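Trestby Home Computers Project
Progress report to the Bright Fund
Aug 3, 2018

We're delighted with how the second stage has gone, and there is a lot to tell you! The grant was meant to get refurbished desktop computers into homes in Trestby and Jurville where there was no computer at all, and by the end of June 46 households had one set up and in use. Our target for the full grant is 100, so we are in good shape for the winter.

Most of the work this stage has been out in people's homes. Each household gets 2 visits, one to set everything up and one a fortnight later to sort out whatever has come up in between (passwords, mainly, and printers). The second visit was an addition to the original plan and it has been worth every hour.

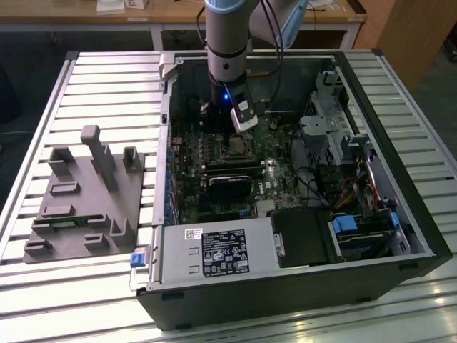 One household in Jurville wrote to us that the second visit was the one that mattered, as by then they knew what to ask, and that the children now do their homework at the kitchen table instead of staying late at the library. We had several notes along those lines and have copied them into the annex.

The evening sessions have been busier than we dared hope. We started with five people in a cold room at the Trestby hall and had to borrow chairs by the third week. Job applications are the favourite topic, followed by shopping safely online and, rather wonderfully, family history. People have started bringing along neighbours who aren't on our list, and we'd like your agreement to let them stay.

Broadband is the harder part. Quite a few homes on the Jurville side have a line that drops out in the evenings,

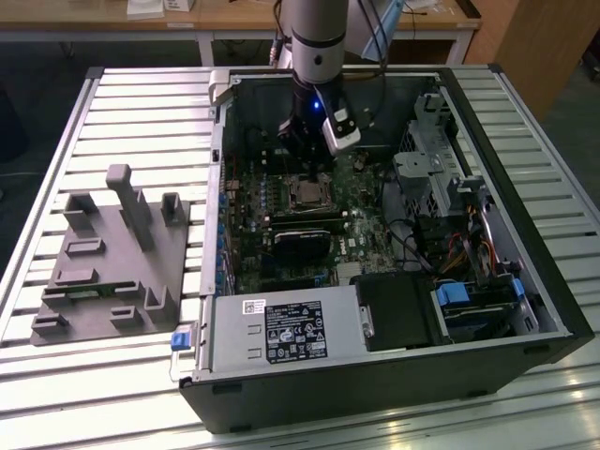 and we have spent more on phone calls to providers than we budgeted for. We moved a small sum across from printing to cover it, as agreed with you in June. The bookings calendar now runs on Dokix, so both towns can see free slots without ringing each other up.

Still to do before the next report: the Jurville evening sessions, a large-print version of the starter booklet, and a proper waiting list. Receipts and the spending table are attached.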